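**Acrylic or wire racks for glass tubes?**

**dsamarakoon:** Replacing the racks in our teaching lab at Fallatden, 12 in total. Leaning towards clear acrylic with stacked plates, holes in the upper and middle ones.

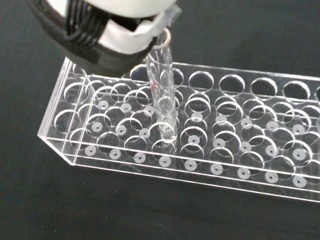

*Glass tube going into a clear acrylic rack.*

**hutchins_d:** The middle plate is what you pay for. With one pierced plate the tubes lean. Avoid acetone.

**kpoirier:** Disagree on acrylic. Two of our Hendeck racks crazed by July from ethanol wipes. Coated wire has lasted 4 years.

**hutchins_d:** Wire chips, then rusts. Wash acrylic in mild detergent, no alcohol.

**dsamarakoon:** Glare on a black bench? The hole outlines overlap badly.

**kpoirier:** Frosted top plate, if Bromby still sell them.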